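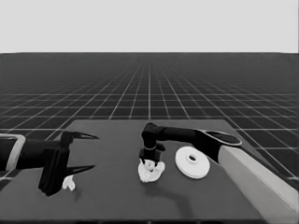

Two arms, one table: the right gripper down on the larger crumpled piece, the left one open.

Graltlow planner: your questions, gathered up

Do I need real arms to try Graltlow?
Not at all! Everything in the tutorials runs in the simulator, grid floor and all, and a fair few of our regulars have never plugged in a motor. If you do have hardware, get your script behaving in simulation first and then change the backend line to Fematent, our driver layer.

Why does my arm stop dead halfway to a soft object?
Nine times out of ten it's the collision margin (we've all been there). Crumpled shapes get a rather generous hull by default, so the planner thinks the fingers have already hit something. Set soft_margin to 80 for that object, or lower if you're feeling brave, and plan again.

Can both arms move at once?
Yes, they can. Each arm has its own queue, and the scheduler checks the two paths against one another before it lets either go. If it can't find a safe pair within 2000 tries it will hold the left arm and finish the right one, and you'll see error 226 in the log. It looks alarming, but your run is still alive, so do put the kettle on and give it a moment.

Are shadows going to confuse the perception side?
They used to, quite badly. Musa Ojo rewrote the mask step in September, and Cloltik now works from depth before it looks at brightness. If you're on an older build, please update before sending us a report.

Where do I ask for help?
Post on the Eze board with your log and your random seed (2683 if you never changed it). Mackenzie Beaulieu goes through new posts every Monday, and the rest of us dip in when we can.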